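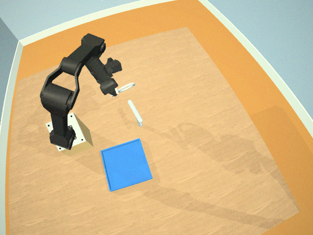
1/ Ring gripper vs two-finger gripper, simulation first
Spent the first days of January comparing end pieces for the small black arm. Posting notes as I go, mostly so Killian Bodin can stop asking me for them by email.

2/ The job is dull on purpose. Pick up a slender white rod, put it in the blue tray, go back to the start pose. Same arm, same pedestal, same tray for every run. The only thing I change is what's on the end of the wrist, and later the controller.

3/ The ring is a thin open oval, white, on the end of the gripper housing. Annick Deschamps drew it. The idea is to bring it over the tip of the rod and tilt, so the rod hangs in it. The two-finger one is the stock Hastik part and closes on the rod in the usual way.

4/ 400 runs each. Rod position changes by up to 50 mm either way, and it gets a random turn as well. Tray stays put, turned slightly so it isn't square to the base. I did that after noticing the first controller only placed well when everything lined up with its own axes.

5/ Two-finger results. It misses more when the rod is close to the pedestal. The elbow has to fold right back to reach in there and the wrist runs out of travel. No surprise, Didier Masson said the same about the real one at Pamville last year.

6/ Ring results. Fewer misses close in, because it can come at the rod from further up. More drops on the way to the tray. If the arm stops sharply the rod swings and slides out. I slowed the last part of the move and most of the drops went away, but each run then takes 5 seconds longer.

7/ So for picking, ring. For carrying, fingers. I was hoping for a simpler answer.

8/ Controllers. Wideck is the one we've had for ages, plain joint positions, does what you tell it. Nikzad works out its own path and is smoother, but it likes to swing the forearm wide before coming down. On the small table that's fine. On the bench at Pamville there's a shelf in the way.

9/ Numbers for the ring are better with Nikzad, and for the fingers I can't tell them apart. I ran the fingers set twice to be sure and got the same thing both times.

10/ Lucienne Besnard asked if contact in the sim can be trusted for a part this thin. Partly. With the default settings the ring went straight through the rod in 13 of the first runs. I made the time step smaller and thickened the collision shape a little without changing how the ring is drawn. No more of that since, but it does mean the sim ring is slightly fatter than the one we'd print.

11/ Friction is a guess too. I used one value for everything white and another for the tray. If somebody has measured printed plastic against a smooth rod I'd like the number.

12/ Camera notes, as these always come up. I tried a high tilted view from the side and a straight overhead one. Overhead is better for finding the rod, until the elbow gets over it. The tilted view loses less to the arm but the shadows cause trouble. The arm's shadow on a pale wood top has long thin bits in it, and the detector took one of them for a rod more than once.

13/ Turning the shadows off fixes it in sim and helps with nothing else, so they're staying on. I've made the light direction vary between runs instead. Detection got worse for a while in training and then better than before.

14/ Aurélien Deschamps wants a wrist camera as well. Fair enough, but it would go where the side module is on the forearm, or just below it, and I'm not moving that until the cable question is sorted out.

15/ Reply to the person who asked about the floor colour: I picked orange so the edge of the table is easy to find. The wood is light tan and a grey floor was too close to it under dim light. Blue tray for the same reason.

16/ Still to do: heavier rod, rod lying near the table edge, and a version of the ring with a small notch at the far end so the rod has somewhere to sit. Annick has sent two drawings. The second looks easier to print.

17/ Update, 4th January. Notched ring is in. Drops are down at full speed, so the slow last move may not be needed. The notch does catch on the way out, though, and the rod sometimes lands with one end on the tray rim. I'm counting those as failures. Didier would count them as passes – he can run his own set.

18/ Config files go up once I've taken my own folder paths out of them. Wideck ones first, Nikzad needs a licence file and I have to check what I'm allowed to share.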